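Keeping the parish papers: an interview with Glenys Blackburn

6 March 2021

The Cedville Local Records Office holds 1245 boxes of parish papers, rate books and private letters. Glenys Blackburn has been responsible for them for 14 years. She spoke to Tracey Birkett about the care of the collection and the enquiries it attracts.

Mrs Blackburn explained that most requests concern family history, although questions about boundaries and rights of way have increased. "People expect a single document that settles the matter," she said. "More often we bring them four, and they do not agree with one another."

The Mackay letters, given to the office by the family's last tenant, are being listed at present. They cover the sale of the mill and a long dispute over its water supply. "The spelling is poor and the ink is worse," Mrs Blackburn said, "but the writer missed very little."
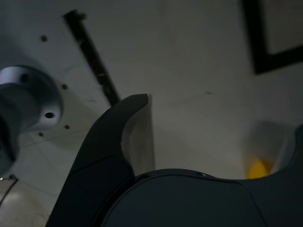
A thin, off-white sheet, held upright.

Asked about storage, she said that damp remained her chief concern. Two strongrooms were refitted last May, and readings are now taken each morning. Papers are kept flat where their size allows – maps are the usual exception.

The reading room is open by appointment. Visitors are asked to give the name of the parish and the years of interest when they write. Pencils only may be used at the tables.

Mrs Blackburn hopes that the list of the Mackay letters will be ready for readers before the Kallik estate maps are begun. "The maps will take longer," she said. "Several of them have never been unrolled in my time here."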